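Search this site Enter keywords Go
Home News Business Schools Sports Opinion Contact

Larkness firm puts kitchen robots through simulated chores

Mon 25 March

LARKNESS -- A robot arm that can clear a kitchen counter is still some way off, according to a progress report released by Nautiyal, the automation company with offices on the east side of town. The company has spent the winter running a simulated arm through small household jobs, and its own scoring shows that picking things up is going well, while putting them where they belong is not.

The project goes by the name Zodivari. All of it so far takes place in software. A computer model of an arm is placed in a computer model of a kitchen, given a task, and left to carry it out. When the attempt ends, the objects go back to their starting points and the next one begins, often with the items shifted or turned a little so that the program can't simply repeat the last set of moves.

Nautiyal started the current round in January. The report covers 13 tasks, each attempted 50 times. They include lifting an item from a counter, setting it down in a marked spot, sliding something aside to get at what is behind it, and putting small things into a tray.

The company counts a task as passed when the arm completes at least nine attempts in every 10. By that measure, the arm passed four of the 13. All four were single-step jobs with one object and clear space on both sides of it. As soon as a second object was close enough to touch the first, scores fell.

The report spends several pages on that problem. A hand with two fingers needs somewhere to put both of them. When items stand side by side, the program has to decide whether to take one, take both, or push them apart first, and it often changes its mind partway through. Small upright items are the hardest, the report says, as a slight nudge can tip them over and turn one job into another. 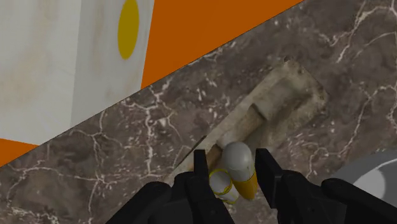
My mother ran a diner counter for years and she would have had that tray sorted before the thing made up its mind, wrote a reader signing as Brustden Regular, under our earlier notice about the project. I'm not against it. I'd just like to know what it costs to run all day compared with a person working the lunch shift.

Nautiyal did not give a cost. The report says it is too early to put a price on a product that does not exist, and that no store, restaurant or household has been signed up to try one. The company says it wants better scores before it talks to customers.

It does give times. A single pick from an open counter took the simulated arm 11 seconds on average, measured from the first movement until the object was clear of the surface. Jobs with two steps took longer than twice that, mostly on account of pauses between the steps. The report describes these as planning pauses and says they can be shortened, though it doesn't say by how much.

Long, thin objects get a section of their own. Pens, rods and handles are common in kitchens and at checkout counters, and they lie close to the surface, so the fingers have to come down almost to the counter before they close. If they stop too high, they miss. If they come down too far, they press into the counter, and the attempt is scored as a failure even if the object comes up. In software a bad press costs nothing. On a real counter it could mean a scratch, a cracked finger pad or an arm that shuts itself off.

The program learned to handle this fairly well over the course of the winter. Picking up a thin object lying flat was one of the four tasks that passed. Placing the same object into a narrow channel did not pass. The usual fault was angle: the arm brought the object to the right place but turned a few degrees off, so that one end rested on the rim. 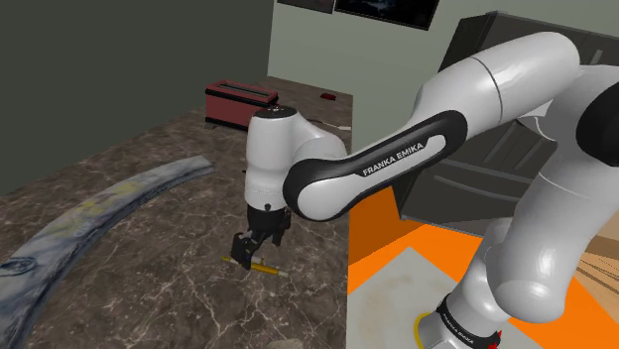

Simulated robot arm with its gripper closed on a yellow pen at a marble kitchen counter.

The kitchen used in the tests has more in it than the arm is asked to handle. The report says the extra items and markings are left in on purpose, as earlier versions of the program did well in a bare room and poorly once there was anything else to look at. Colors and surface patterns are changed between groups of attempts for the same reason.

Whether any of this carries over to a real room is an open question, and the report says so. Simulated objects do not get sticky. They don't have crumbs under them. Their weight is known exactly, and the light does not change when somebody walks past the window. The company expects scores to drop when it moves to hardware and has set aside the second half of the year for finding out how far.

That work would be done at a site in Brustden, where Nautiyal rents part of a former furniture warehouse. Plans call for one real arm, a stretch of counter and a set of shelves like those in a small grocery store. The shelves are meant for the shop-floor side of the project, which has had less attention so far. Only two of the 13 tasks were written with stores in mind -- pulling items to the front of a shelf, and returning a stray item to its own row -- and neither passed.

The report is cautious about both kinds of work. It says a machine that does one chore well in a fixed spot could be ready well ahead of one that moves from chore to chore, and that the first useful version may be nothing more than an arm at the end of a counter sorting small items into trays. Washing, wiping and folding are not part of the project. Neither is anything involving knives, heat or glass.

It also warns against reading too much into a high score. An arm that gets a task right nine times in 10 still gets it wrong once in 10, and in a home someone would have to be there to pick up what fell. The company says its target before any trial outside its own building is one failure in 50 on every task in the set. The best score in the current round, for lifting a single object with nothing near it, met that mark. The others did not.

Nautiyal plans to repeat the full set of tasks with a revised program before the equipment arrives in Brustden. The changes are mostly to do with crowded objects. The new version will be allowed to push an item aside before picking it up, something the current one was penalized for. It will also be allowed to let go and try again within the same attempt, with the extra time counted against it.

The company says it will publish the results of the second round in the same form as the first, including the tasks that don't pass. Copies of the current report are available at the front desk of its Larkness office during business hours.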